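About Cokesach

Elaine Dantas, 5th September

Cokesach writes control and planning software for two-arm manipulation. We do not build arms or grippers. Our code runs on the controller the customer already has, and our contracts cover perception, grasp selection, motion planning and the tooling needed to see why a run failed.

The company has two product lines. Teslow is the runtime. It takes camera input from above the table and from the wrists, keeps an estimate of the cloth state, and sends joint targets to both arms from a single planner. Running one planner for both arms costs more compute than running two, but it removes the handshake that used to cause most of our stalls. Haddad is the log viewer. It lines up every camera stream, joint reading and planner decision on one clock, so that an engineer can step from a bad grasp back to the estimate that produced it.

Most of our effort goes into garments. Rigid parts can be described by a pose. A shirt can't, and a planner that assumes otherwise will reach for a corner that is no longer there. Teslow scores candidate grasp points on edges, folds and raised ridges, then rejects any point where the two arms would cross inside the safety margin. Cords and drawstrings are handled by a separate module, as the fold model treats them as noise.

Each release is run against a regression set of 916 recorded episodes before it goes on hardware. A release needs 200 supervised hardware runs before a customer gets it. The current version of Teslow has 106 open issues, 3 of them marked as blocking. Two concern wrist camera exposure on saturated fabrics. The other is a replanning loop when a garment lies close to the table edge.

We also maintain Covutum, a small set of command-line tools for calibration and time sync. It is free to customers and has its own release notes. The next update is planned for October.

Garment work on the two-arm table:

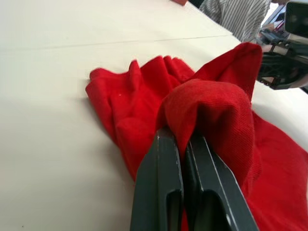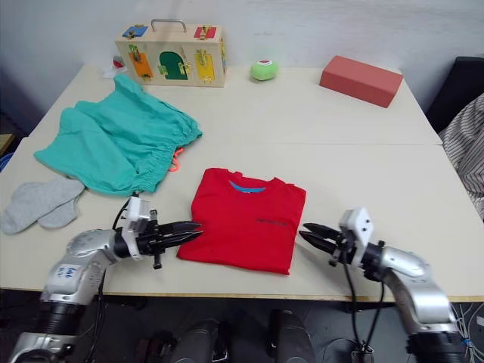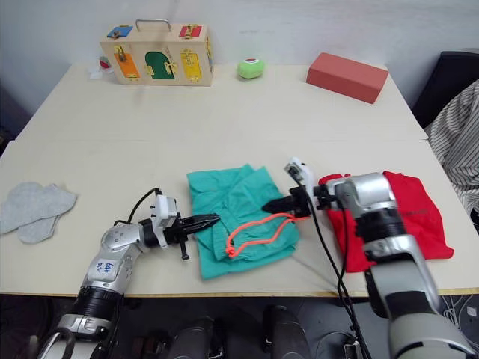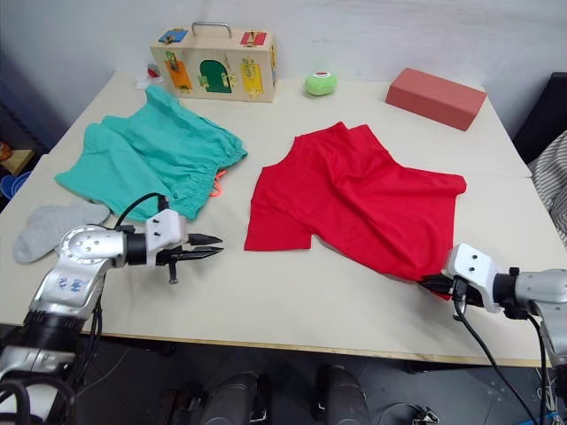
Elaine Dantas adds that anyone evaluating Teslow should start with the log viewer and leave the planner settings alone for the first week. In her view most early tuning requests come from a calibration offset between the head and wrist cameras, and Haddad will show that offset as a constant gap between the predicted and measured fingertip positions. If the gap changes with arm pose, she says, check the joint zeros before opening a ticket.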